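Samstag, abends

Den ganzen Tag am Vergleich der beiden Greifer gesessen. Der Arm steht jetzt wieder am langen Tisch, die Handgelenkkamera ist neu verschraubt. Beim letzten Mal hatte sich der Halter nach einer Stunde gelockert, und das Kamerabild war gegenüber der Kalibrierung verkippt. Diesmal Schraubensicherung genommen und vor jedem Durchgang das Schachbrett angefahren.

Kandidat A ist der Clurkora mit Parallelhub, Kandidat B der ältere von Adanside, dessen Backen auf einem Bogen laufen. Gleiche Fingerrohlinge, gleicher Flansch, gleicher Controller. Beide werden mit derselben Rampe geschlossen. Alles andere hätte den Vergleich wertlos gemacht, das habe ich im Juli schon einmal so gehabt und alles weggeworfen.

Als Greifobjekte die Heißklebepistolen. Das Gehäuse ist unangenehm genug: gerundeter Griff, vorstehender Abzug, Drahtbügel, dazu hinten der Klebestick, der bei jeder Drehung irgendwo anstößt. Die Kabel sind ein eigenes Problem. Wenn sie unter dem Gerät liegen, stimmt die geschätzte Höhe nicht mehr.

Zwei Lagen habe ich mir genauer angesehen, Zugriff über dem liegenden Griff und geschlossene Backen an einem zylindrischen Teil mit Konus.

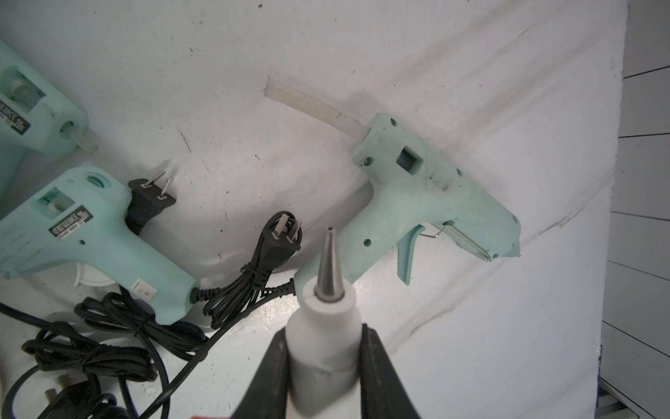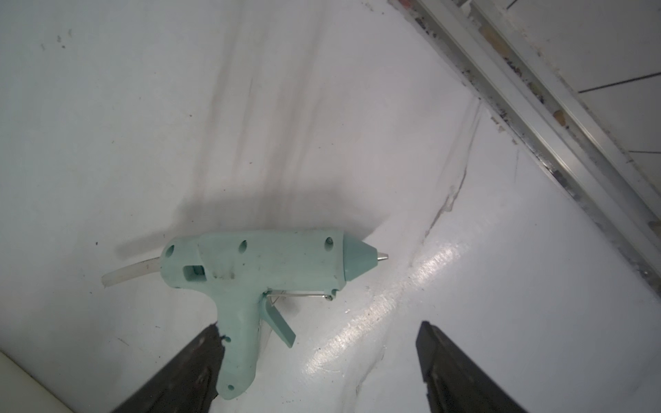 **Kategorie:** Greifer / Handgelenkkamera

Zum geschlossenen Griff: Am weißen Zylinder liegen die Finger links und rechts an, die Naht im Teil bleibt knapp oberhalb der Greifstelle. Für die Auswertung ist das praktisch, weil ich die Naht als Bezugslinie nehmen kann. Die Metallspitze am Konus zeigt nach oben ins Bild und ist gut zu erkennen. Schlechter steht es mit den schwarzen Steckern und den Kabelschlaufen daneben. Schwarze Finger vor schwarzem Kabel, da findet die Segmentierung keine brauchbare Kante. Hellere Fingerkappen stehen seit Wochen auf der Liste.

Zum offenen Griff: Der Pistolengriff liegt teilweise zwischen den Fingern, aber näher am linken. Der Versatz ist ärgerlich. Schließt man so, berührt der linke Finger zuerst und schiebt das Gerät, bevor der rechte anliegt. Beim Clurkora lässt sich das mit einem seitlichen Nachsetzen vor dem Schließen abfangen. Beim Adanside kommt die Bogenbewegung dazu, die Fingerspitzen ändern beim Schließen ihre Höhe, und ich muss in z mitfahren. Die Kompensation habe ich als Tabelle hinterlegt, Schrittweite 2 mm. Gröber ging nicht, bei 4 mm war die Korrektur in der Bewegung sichtbar als Stufe.

Die glänzende Oberfläche des Tisches stört mehr als gedacht. Rechts unten zieht sich eine helle Spiegelung schräg durch, genau dort, wo der Tiefenschätzer gern Löcher liefert. Belichtungszeit auf 2000 µs heruntergesetzt, Verstärkung fest. Besser, aber nicht weg. Mattes Papier unterzulegen wäre einfach, nur wären die bisherigen Aufnahmen dann nicht mehr vergleichbar. Vorerst bleibt es, wie es ist. In der Nut der Aluschiene sitzt außerdem Dreck, die muss vor der nächsten Reihe ausgesaugt werden.

Controller: Das Cleler-Modul nimmt die Sollwerte ohne Murren an, meldet die Backenposition aber verzögert zurück. Im Mitschnitt hängen die Istwerte sichtbar hinter dem Kamerabild. Zeitstempel kommen vom Modul und nicht vom Rechner, das muss ich umstellen. Bis dahin taugen die Kraftverläufe nur zum Vergleich untereinander, absolute Aussagen lasse ich weg. Im Handbuch steht zur Latenz nichts.

Vom Tag bleiben 648 Einzelbilder übrig, nach dem Aussortieren der unscharfen. Abgelegt unter dem Projektnamen Mac Suibhne, Unterordner nach Greifer getrennt. Die Kalibrierdateien liegen daneben, nicht wieder in den Hauptordner kopieren.

Zwischenstand: Der Parallelgreifer ist bei den Griffen am Gehäuse einfacher zu führen. Der andere ist schmaler gebaut und kommt zwischen zwei nebeneinanderliegenden Geräten besser herunter. Mit dem Abzug nach oben habe ich beide noch nicht probiert. Ebenso fehlt der Zugriff von hinten, wo der Stick im Weg ist.

Offen für den nächsten Termin:

- Zeitstempel auf den Rechner umstellen
- helle Fingerkappen drucken, zwei Sätze
- Kabel vor jedem Durchgang gleich legen, Lage skizzieren
- z-Tabelle für den Adanside mit den neuen Kappen neu aufnehmen

Akku vom Laptop fast leer, Netzteil liegt noch in der Werkstatt.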